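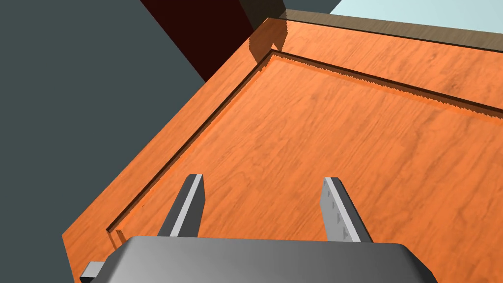 The gripper over the orange cabinet in our simulated house, both fingers open.

2018-02-25

I have been promising a few of you a post on the house rules for our simulator, and I kept putting it off (partly because writing down rules makes me feel like a school principal). But a new group at Vimard has started using our room scenes, they asked very nicely what we do and why, and my reply got so long that it may as well live here!

A little background for anyone new. I look after the virtual household scenes at Hostum. The robot in them opens things, closes things, reaches into things, and mostly it has to do all that with furniture. When we began we had no written rules at all, just habits, and each of us had different ones. Last October we sat down with 1385 saved runs and tried to sort them into good and bad, and we couldn't agree on the very first one. One of us called it a success because the drawer was open. I called it a failure because the arm had gone through the side of the cabinet to open it. We argued over lunch and then well past lunch.

So the first rule we wrote was about contact. A finger may touch the part it is meant to move. It may touch a neighboring surface lightly, and we log it when it does. It may never pass into one, even by a hair, even if the task gets done. A run that breaks this is marked as failed, and I don't care how pretty the rest of it was.

The second rule is about gaps, and it's the one people grumble at. When both arms have to work between two large panels, we want them to slow down before they get there. Our first version of the rule only said "slow," which meant something different to everybody, so now the speed is written in the settings file and the checker reads it from there.

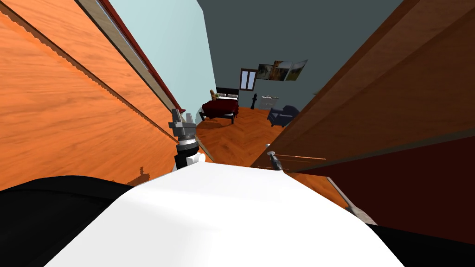
I grumbled too, I'll admit, because slow runs mean long evenings. Still, I would much sooner wait than go back to guessing. A white-walled test lab is forgiving, but a bedroom with a bed and an armchair in it is somebody's home in spirit, and I like the robot to behave as if it knew that.

The third rule is about views. We save the wrist view as well as the body view for every run, and a reviewer has to look at both before signing off. I used to skip the wrist view when I was tired. Then I went back over 200 runs I had approved and had to take back 14 of them, and I haven't skipped it again. (The folks on our Langat project do the same check with two reviewers, bless them. We don't have the people.)

We also keep a short list on the wall by the coffee machine, copied here with the wording tidied up a bit:

1. Name the part to be moved before the run starts, in plain words.

2. Start with the gripper empty and clear of the furniture. 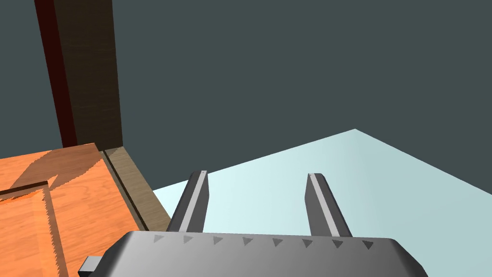 3. If a surface looks odd in the render, write it down and carry on. Don't fix it halfway through a batch.

4. Keep the failed runs. Label them with the rule that was broken.

5. Change one setting at a time, and put your initials next to it.

Number 4 was a fight. We were using Stodix for storage back then and space was tight, so deleting the bad ones felt like good housekeeping. We ended up keeping them for 18 months, and they're the folder I open most.

The Vimard group has already written back to ask what counts as "lightly" in the contact rule. Fair question! We have a number for it, I'm not very happy with the number, and I'll put up a separate post once I've finished rerunning the cabinet doors.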